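Trorstead open day – two-arm cell, notes and questions
Posted by Genivaldo Godoy, 2024-09-18

Went to the open day at the Onar workshop in Trorstead. Most of the floor was conveyors and palletising, which I skipped. The part worth writing up was the two-arm bench at the back. Notes in the order of the demonstration.

1. Setup. Two arms facing each other over a white table, one gripper on each. The controller software is Nistor, running on a PC under the bench. Quoted reach is 970 mm per arm. The engineer would not give a figure for repeatability with both arms moving, only for one arm alone.

2. Cup handling. One plain white plastic cup, tapered, no fixture on the table to locate it. The left arm works from above with its fingers pointing down into the mouth of the cup. The second gripper stays close by, above and behind the first, so the clearance between the two bodies is small.
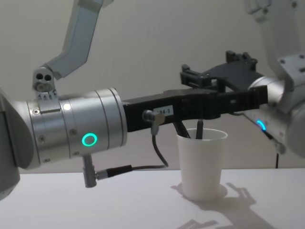 3. Cycle time. They had a run log on a screen: 134 cycles since the morning restart, 33 seconds per cycle. That is slow. I asked why and was told the speed was capped for visitors.

4. Cabling. External on the gripper side, with a fair amount of slack. I would want it clipped before running anything unattended.

Questions welcome. I took more notes on the controller than on the arms.

----

ralex_bench
33 seconds for one cup is not a visitor cap. We run ours behind a light curtain at a third of full speed and still do a pick and place in nine. I'd guess the planner is checking both arms against each other at every step and waiting for the answer.

----

Genivaldo Godoy
Possible. There was a pause before each approach, which fits. I didn't see the planner settings so I can't say more than that.

----

tmill
Going in from the top seems an odd choice. With a tapered cup you can grip the outside just under the rim and the taper does half the work. Fingers inside means you are limited by the opening, and thin plastic gives if you get the force wrong.

----

oldservo
Disagree. If the second arm has to take the cup, the outside needs to be free for it. Two grippers on the outside of one cup is a mess. Inside for the first, outside for the second is how I would do it.

----

tmill
Fair if there is a handover. Was there one?

----

Genivaldo Godoy
The programme list had a handover on it, but I left for the 2 o'clock talk before they got to that item. What I watched was the pick and the return to the table.

----

ralex_bench
Then the second arm is just adding planning time for most of the cycle. Park it.

----

oldservo
Parking it means a longer move when you do need it. Depends how often that is.

Any word on the price of the bench? Ours was 1480 for the table and frame alone and it still flexes.

----

Genivaldo Godoy
No prices given for anything. I have the sales contact and will ask about the bench and the two-arm repeatability figure in the same email.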